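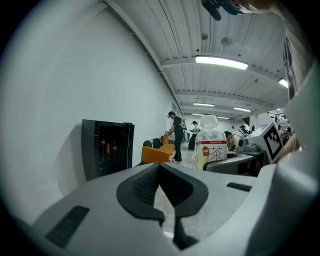 Jairo Villanueva expects the new chilled line at Dunmore to be running at full speed before the end of February, and told suppliers on a call that the company would not take on further private label work until it is.

Grandelgate, the soup and ready meal maker he runs, bought the Dunmore plant from Atex last year after Atex decided to leave chilled food and put its money into bakery. The price was not disclosed. Atex kept its flour business and two bread sites, neither of which was part of the sale.

Sales at Grandelgate rose 7% in the second half, helped by a full six months of trading from Dunmore and a better season for boxed soups. Without the plant, sales would have been flat. Volumes in frozen entrees fell again as two regional grocery chains cut shelf space for the category.

Profit was lower. The company blamed overtime, the cost of running two warehouses during the changeover, and higher prices for cream and chicken. It has asked customers for an increase on dairy-based soups and says most have agreed, though talks with one large account are still open.

Dunmore has 155 employees, all of whom transferred with the site. Grandelgate plans to hire another 20 for a night shift, mostly in packing and sanitation. The shift will start at 10 p.m. and will be paid at a higher hourly rate than days. Applications are being taken at the plant office and through the company's website.

The new line fills and seals plastic trays for single-serve meals. It replaces two older lines that had to be stopped for cleaning between recipes containing dairy and those without. Both of the old lines will be sold. Trays made during the trial period were sent to the company's own stores for staff and were not offered to retail customers.

Grandelgate also confirmed that it has dropped its talks with Bunix, the sauce and dressing producer. The two had been discussing a joint distribution deal that would have put Bunix products on Grandelgate trucks in the Southwest. Villanueva said the routes did not match well enough to save either side much money. Bunix will stay with its present carrier.

Capital spending this year will be lower than last. The main item is a replacement cold store at the original plant, where the current refrigeration system is due for retirement. Work on the foundation is scheduled for spring, and product will be held at an outside warehouse while the old building is taken down. Deliveries to customers within 200 miles will ship from Dunmore during that time, with order cutoff moved up to 2 p.m.

Buyers who order mixed pallets should note that the minimum has changed. Chilled and boxed products can no longer be combined on one order, and each now needs its own purchase number. The updated price list and case dimensions have gone out to accounts by email. Anyone who has not received them should contact their regular sales representative.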